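Robot arm learns to shut drawers at Lisudmont workshop

24/09/2019

12 comments | Share this story

A small robotics team in Lisudmont has started recording a robot arm as it practises with ordinary household storage, in the hope that a computer can learn the job from the recordings.

The work is being done by Prosovon, which rents two rooms above a former print shop on the edge of the town centre. The company wants to collect 1,000 examples of drawers being opened and closed before the end of the winter. It had reached 772 when we visited.

Each example is a short recording of one attempt. An operator guides the arm by hand controls from a nearby desk, and the computer stores what the cameras see along with the position of the arm at every moment. The recordings are then used to train a program that should, in time, move the arm without anybody at the controls.

Seema Semwal, who runs the project, said drawers had been chosen because almost every home and office has them and because they are harder for a machine than they look.

"A person feels when a drawer is sticking and changes their grip without thinking about it," she said. "The arm has to learn that from examples, and it needs a lot of them. If you only show it one drawer in one place, it learns that drawer in that place and nothing else."

For that reason the storage on the table is changed often. The team uses wood, plastic and cardboard units, most of them bought cheaply, and shifts them a little between attempts. Cardboard has proved the most awkward. It weighs very little, so a push that would close a wooden drawer can send the whole unit sliding backwards.

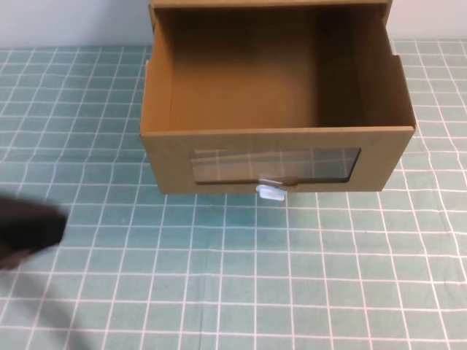
The gripper moves near an open cardboard drawer during work on the Prosovon project.

Operators work in shifts of up to 5 hours, with breaks. Before each attempt they type a short instruction, such as "close the drawer", which is saved with the recording. The program is meant to connect the words to the movement, so that a user could later ask for the same thing in plain language.

Attempts that go wrong are kept as well. Ms Semwal said these were marked separately and used to check whether the program could tell a closed drawer from one left slightly open. Early versions were poor at this and often stopped too soon.

"We had a version in May that would give the drawer one tap and consider itself finished," she said. "It is better than that now. It still has trouble with drawers that go in crooked."

Some of the checking is done by Stelmakh, a data firm that watches the recordings and writes a line or two on what happened in each. Recordings with a blocked view or a missing instruction are sent back and done again. Ms Semwal said this had slowed the project at first, although fewer were being returned now that operators knew what was wanted.

The team has seven people, including four operators. None of the operators had worked with robots before. New starters spend their first days moving light objects from one side of the table to the other before they are given drawers, and most are recording usable examples by the end of their second week.

Prosovon does not plan to sell a robot of its own. The finished program is intended for Cunanero, a company developing equipment to help people who find it hard to bend or reach at home. Cunanero has paid for the first stage of the work and will decide in the spring whether to support a second, which would cover cupboard doors and sliding lids.

Ms Semwal said it would be a long time before anything from the project was used in a real kitchen. The arm is bolted to its table and moves slowly, and it has never been tried with a drawer that is full.

"Full drawers are next on the list," she said. "They are heavier and things move about inside them. I expect we will have to record a good many of those before it gets the idea."

The company is looking for two more operators to start next month. The posts are part time and training is given. Details are available from the Prosovon office.

Related stories
Former print shop to stay as workspace after lease agreed
Evening electronics course returns to Lisudmont library
Cunanero to test reaching aids with local households
Bus changes planned near Lisudmont town centre

Contact the newsroom | Terms of use | Copyright 2019 | Back to top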